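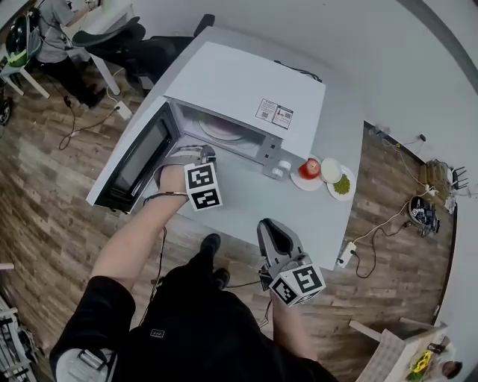
Kitchen week is on at Skesby, and we're loving it! Archana Kanaujia and her crew are teaching by hand this time — you hold a gripper in each hand and do the chore yourself, and the robot learns from the recordings. The microwave is the star, with a red apple and a plate of green peas next to it on the table. Opening that door with grippers takes some practice (Brijesh needed 12 tries on his first morning and was grinning the whole way). We've got 1236 good recordings so far and we're aiming for 3000. Want a turn? Tell Archana by Wed 13 July, and wear comfy shoes!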